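Taltia opens Ondano surfaces showroom in Taltdale

TALTDALE, August 12, 2023. Taltia, the supplier of wall coverings and worktops, has opened a showroom for its Ondano range in the centre of Taltdale. The showroom is open to trade buyers and members of the public, and no appointment is needed.
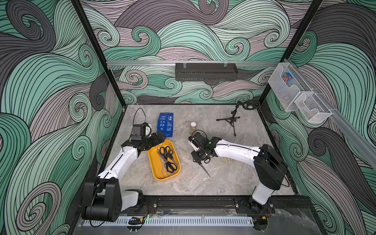 The Ondano range has 177 designs, sold by the roll or by the cut length. Full rolls are kept in stock in Taltdale and can be taken away the same day. Cut lengths are ready to collect after four working days. Samples are free, up to a limit of nine per customer, and can also be sent by post.

Taltia bought the Ondano pattern archive from the Seppälä print works in January. Seppälä will go on printing the range under a supply agreement, and existing orders placed with Seppälä will be met at the prices first quoted. Customers with an open order do not need to do anything.

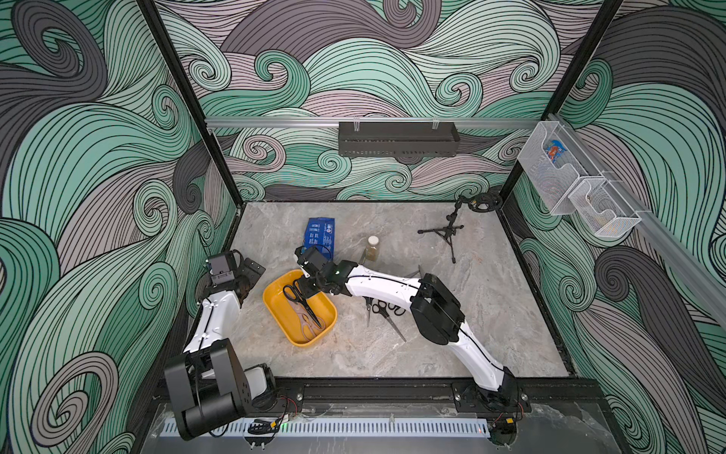 Prices for the wall coverings stay the same until the end of the year. Delivery within Taltdale is free on orders of eight rolls or more. Smaller orders carry a flat charge, shown at the till and on the order form. Unopened rolls may be returned with a receipt, but cut lengths cannot.

Staff at the showroom can work out quantities from room measurements. Fitting is not included, though a list of local decorators is kept at the front desk.
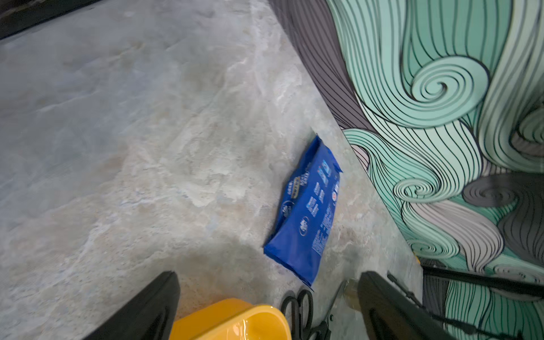 Grey marble-patterned surface, seen close up.

Trade account forms are available at the showroom or by post from Taltia, Taltdale.

ENDS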